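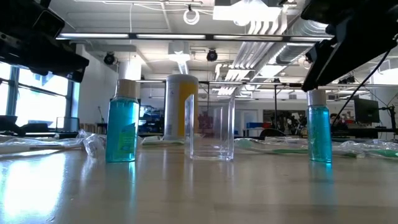

The open day at the Ayele lab in Estside was on a Saturday in May, and I went because a neighbor had a spare ticket. I have written for this page for a while about local schools and local jobs, and I don't know much about machines. I think that was useful. Most people who went were in the same position as me.

The task we were shown was packing toiletries. Two robot arms work over one table and put small items into a clear box. There were two bottles of blue liquid, a tall container, and toothbrushes still in their wrappers. That was the whole demonstration. It ran over and over, and visitors could stay for one round or all afternoon.

My opinion is that this was the right thing to show, and that more labs should do the same.

I have been to two other events of this kind. At the one in Drisasdale, years ago, a robot waved at children and played a tune. Everybody clapped and I learned nothing. You can't judge a wave. You don't know if it is hard or easy, and you don't know if it matters. But every person at the Ayele open day has packed a toilet bag. When the gripper closed on a toothbrush wrapper and the plastic bent and the brush stayed on the table, the people next to me made the same small noise they would make if they had dropped it themselves.

The wrapped toothbrushes were the hardest part by a long way. A bottle stands up and has sides. A toothbrush in a loose wrapper lies flat on a shiny table, and the wrapper catches the light. A member of staff told us that clear plastic is difficult for the cameras, because what they pick up is mostly glare and whatever is behind it. She said the box was a problem for the same reason. I asked why they didn't use a cardboard box and a dull tabletop. She said they had done that last year and it went well, and then it went badly as soon as anything was changed. So now they practice with the awkward things.

I liked that answer. I also liked that the failures were not hidden. On the wall by the door there was a sheet of paper with a running total. The team had made 2,105 attempts at the full task since they set it up, and 800 of them had ended with everything in the box and nobody helping. I did the division on my phone. That is well under half. A company selling something would not put that sheet by the door.

There is a company involved, and this is where I have a complaint. Flisar, which packs orders for online shops out on the county road, paid for part of the day and had a table near the coffee. Their leaflet said that robot packing was "ready for the floor." It had a picture of a smiling worker with her arms folded. I read the leaflet and then walked back and watched the arms try to pick up a toothbrush for several minutes. Both of these things were in the same building. I don't see how the people who printed the leaflet could have spent much time at the table.

It matters because of who was there. Plenty of the visitors work in packing or have someone at home who does. A man behind me in the line asked the staff straight out how long he had. He didn't get a number, and I don't think there was an honest one to give. But he got to stand there for as long as he wanted and see what the machine could do and what it couldn't, and how slow it was. One full round, when it worked, took 5 minutes. He told his wife he could do it in the time it takes to say it. He is probably right, for now. The staff didn't argue with him.

Some people will say that a slow demonstration does the lab no good. A friend who teaches at the high school took 22 students the day before, and she said that several of them were bored and one asked when the real robot was coming out. I understand that. If you grow up on short videos, where every robot does a backflip, then an arm that waits above a bottle is a letdown. I still think it is better to be bored by something true. The students who stayed at the table asked good questions, she said, mostly about why it went for the same item twice.

I would change a few things. The talk at the start was too long and the microphone was poor. There were not enough chairs, and the older visitors had to lean on a bench. I would also ask the lab to hold a second day in the fall with the same table and the same items, and to put up a new sheet by the door next to the old one. Then we could see for ourselves if the number has moved, and how fast - and the man in the line would have something to go on.

The lab says it is thinking about a second day. Flisar has not said if it will print new leaflets. If the day happens, I will post the date on this page, and the bus to Estside stops right outside.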